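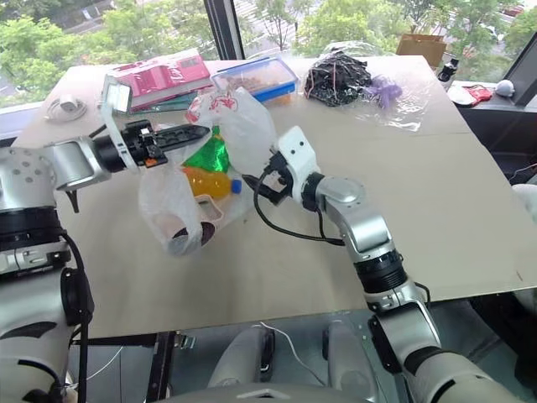

One of the packers at our Berwood hall told me that her wrists do not hurt in the evening anymore, but that she misses the talking at the table. I have heard both things from other people at Skosurura also, so I put them first on this page.

We pack nearly 400 small orders in a shift. Since April a part of this work belongs to the two-arm station, which the people call Grinder because of the noise it made in its first weeks. The name stayed.

The right gripper holds the plastic carrier bag by its handle. A green package and a bottle with a blue cap are already inside. Thin bags were always the slow part of our work, and they are slow for the arms too.

What changed for us: two persons from each shift now look after the station and learn to correct its program. They got a course of 15 hours, paid as normal work. The break was moved to 10:30, so both tables can take it together. Some colleagues asked to stay with packing by hand, and they do. The next pictures will come from the Kristiansen line, when it is running.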